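How to Get a Small Meeting Hotel Ready for a Conference Group

By Oriana Quiroga
Updated February 19, 2019

If you run a small hotel and you have mostly looked after couples, families and the odd business traveler, your first conference group can feel like a different line of work altogether. I remember mine very well. I had been managing the Plalterow for one season when a company asked for two nights, three meeting rooms and a dinner, and I said yes before I had even looked at the plan of the building! It went fine in the end, but I would have slept a good deal better if somebody had given me a page like this one.

What follows is how I do it now, at a hotel with 85 bedrooms. If your place is smaller, you can squeeze some of the steps together.

Step 1. Get the program before you talk about price

Ask the organizer for the hour-by-hour program, even if it's a rough one scribbled in an email. A group that sits in one room from breakfast until five is easy. A group that splits into four, comes back together for lunch and then wants a quiet corner for interviews is going to use every chair you own. Mark down when people move, because that's when your hallways, coffee tables and elevators will be busiest.

Ask about arrivals as well. Are they coming in one coach, or drifting in all evening? My September group last year came on three different trains and I had only put one person on the desk.

Step 2. Walk the route as a guest

Start at the parking lot with a bag in your hand (a proper one, with something in it) and walk to the desk, then to the room, then to the meeting space, then to lunch. Go slowly and write down everything that makes you stop and think. We found a sign pointing to the Zudetel Room that sent people straight into the linen store, and it had been up there for years. Take a coworker along if you can, ideally one who works in a different part of the house.
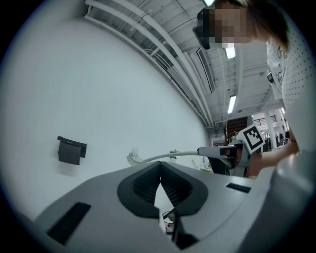
A second pair of hands is always welcome.

While you're at it, time the walk between the meeting rooms and the dining room. If it takes more than five minutes, tell the organizer so they can build it into the program. They will thank you for it.

Step 3. Set the rooms the evening before

Please don't leave this for the morning. Lay out the tables, plug in the projector, put the sound on and sit in the very last row for a while. Are the chairs far enough apart for a grown man with a laptop bag? Can you read the screen with the curtains open? Our biggest room, the Semwal, measures 975 square feet, and on paper it holds a good many more people than I would ever put in it. Theater style is fine for an hour, but for a full day I always push for tables.

Leave water, pens and paper at each place, and put the spare set on a side table near the door where latecomers can help themselves.
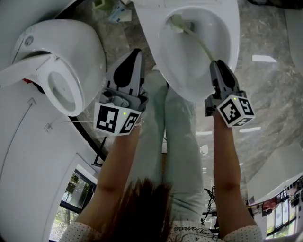 Then turn your mind to the coffee breaks, which matter more to people than you might think. Fifteen minutes on the program really means ten, once everybody has stood up and finished their conversation, so two small stations will serve you much better than one grand one. Put them at opposite ends of the hall. Keep the cups on one side and the milk and sugar a good step away, or you'll have a knot of people that never comes undone. For a group of 13 I just wheel a cart into the room and let them get on with it.

Ask about diets early, and ask again two days before. The list always changes.

Step 4. Give the group one person to call

Pick somebody on your team and put that name and phone number in the organizer's hand at check-in. At our sister house, the Brutport, they do this with a little printed card, and I've copied it shamelessly. That person should drop by at every break, and should be allowed to say yes to small things without hunting for the manager. 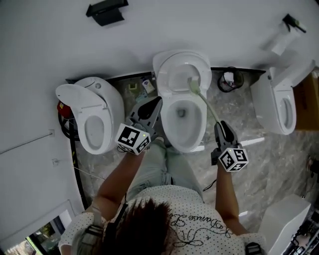 Step 5. Settle the bill while it's still fresh

Sit down with the organizer before they leave, over a coffee if they have the time, and go through the extras line by line. I once spent weeks going back and forth over $319 of late bar drinks that we could have sorted out in two minutes at the desk. Get a signature on the extras, give them a copy, and send the final invoice within the week.

Ask what they'd like done differently as well, and write it on the group's file the same day. Then, if they seemed happy, offer to hold the same dates for next year.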